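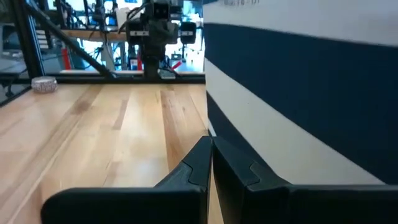

The open day at Esesari's workshop in Plumham runs from ten until four, and by half past ten there was already a queue for the laundry table. The engineer in charge of it had been talking since the doors opened and asked if we could do the interview between groups.

She has worked on the project, known in the building as Somen, for 2 years. Before that she programmed welding cells for a car parts supplier. "Steel stays where you put it," she said. "A shirt doesn't. You pick up a sleeve and the rest goes wherever it likes."

Visitors kept asking her when they could buy one. She gave them all the same answer, that it was not for sale and would not be for a long while.

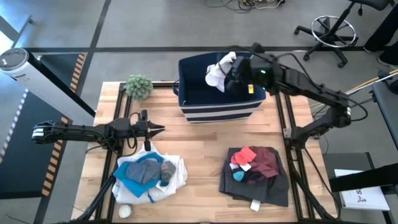 Her team began with towels, then moved on to shirts and trousers. Socks came last and are still the most trouble. "They roll, they hide under things, and two dark ones look like one," she said. She keeps 500 pieces of clothing in the store room, most of it bought from charity shops, and changes what goes on the table every 20 minutes.

I asked how fast the arms were compared with a person. "Slow. My mother would have finished and put the kettle on." Speed is something they plan to look at in the autumn. At present they care more about whether the grippers can take hold of one thing and leave its neighbour alone.

The striped fabric bin was her choice. Earlier tests used a hard plastic crate, and she wanted something with soft sides, closer to what people have at home.

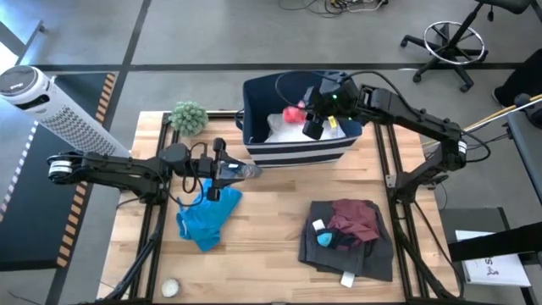
The two arms at the laundry table, with the striped bin at the back.

Each group was limited to 30 people. A retired launderette owner in the second one told her the piles were far too tidy, and she wrote that down. "He's right," she said. "We should have asked someone like him at the start."

The project's partner, Neves, supplies the software that plans the arm movements. Its staff had a stand by the entrance with leaflets and a short film.

Would she have one in her own house? "For towels, yes. I'd still do my jumpers myself." The next group was at the barrier by then and she went back to the table. Esesari hopes to hold another open day next May.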